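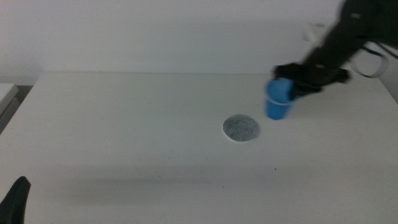

Progress report to the Daton fund, 17/09/2026
Plestdale School robotics club

Dear Ms Gallardo,

I write about the use of your grant since April. The club has now 22 members, and 6 of them work on the cup task for the Clondow competition. The arm must take a plastic cup and set it on a round disc.

From the 1685 euros we have spent 800, mostly on the second arm and cables. 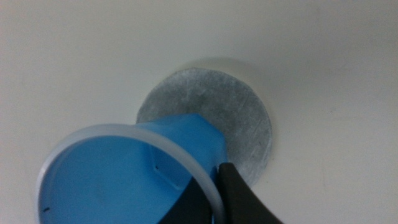 Marisol Betancur has written the program for closing the fingers, and Iulian Chiriac is recording the practice runs. The placing is still slow - the students want to improve the last part of the movement first. For the remaining money we would like to buy spare fingers, if you agree.

With kind regards,
Yoon-hee Ham, club teacher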